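生活環境論 第5回 配布資料
室内の照明と作業面の明るさ

1. 照度とは
照度は、ある面に入ってくる光の量を表す。単位はルクス(lx)。1平方メートルの面に1ルーメンの光束が均一に当たるとき、その面の照度が1 lxになる。光源そのものの強さを表す光度(cd)、見る方向への明るさを表す輝度とは区別すること。期末の答案では毎年この三つの混同が目立つ。

2. 距離と角度
点光源の場合、照度は距離の二乗に反比例する。光度1,000 cdの光源の真下2 mに机の面があれば、1,000÷4で250 lxとなる。光が斜めに入るときは、これに入射角の余弦を掛ける。蛍光灯のような長い光源や、天井全体が光る面光源にはこの式をそのまま使えない。 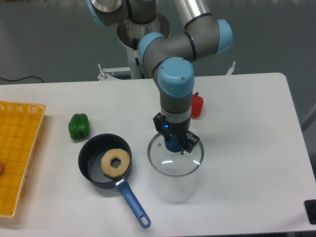

3. 反射とまぶしさ
作業面の見やすさは照度だけでは決まらない。面の反射率が高いと、同じ照度でも輝度は上がる。白い紙と黒い布を並べた場合を考えるとわかりやすい。つやのある面では光源が映り込み、文字や細かい部分が読みにくくなる(反射グレア)。対策は次のとおり。
・光源の位置を視線の正反射方向から外す
・拡散カバーを付ける
・つやの少ない仕上げの面を選ぶ

4. 測定の手順
照度計の受光部を作業面の高さに水平に置く。測定者の影が入らないように離れて読む。点灯直後は値が安定しないランプがあるため、5分待ってから記録を始める。昼間に測るときはカーテンを閉め、昼光を除いた値も取る。測定点は部屋を格子状に区切って決め、平均値と最小値の両方を表に書く。

5. 課題
自宅の机で昼と夜の照度を測り、差の原因を述べる。照度計は教務の窓口で借りられる。台数が少ないので二人一組で使うこと。提出は次回の授業開始時、A4で1枚。

参考:Humphreys, Y. の講義ノート(窓と昼光の章)。次回は色温度と演色性を扱う。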